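Fliluven 3 on an old phone

26 April 2020

I moved my daily phone to the Fliluven 3 build last night. The download is 476 MB and the install took 22 minutes, including one restart.
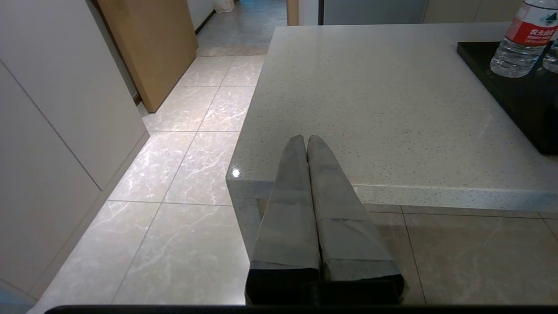 No. 154

The launcher is the main change. Ivutetti, the old default, kept every app page in memory. The new one loads a page when you swipe to it, and the first swipe after a restart stutters. Later swipes are fine.
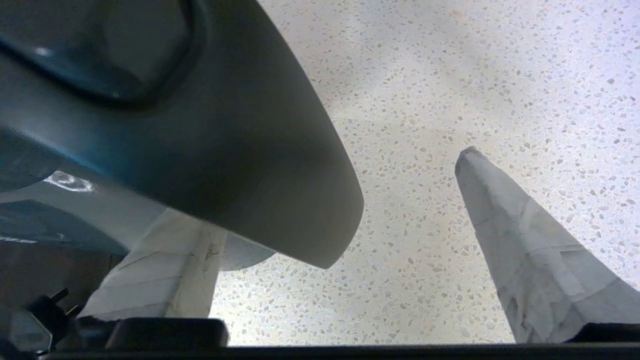

Widgets carry over except for the Skurnwood clock, which has to be added again by hand. Janaína Vieira posted a fix for the missing lock screen shortcuts: clear the launcher cache, then restart twice. One restart did nothing on my phone. Battery numbers will have to wait until I have a full week of logs.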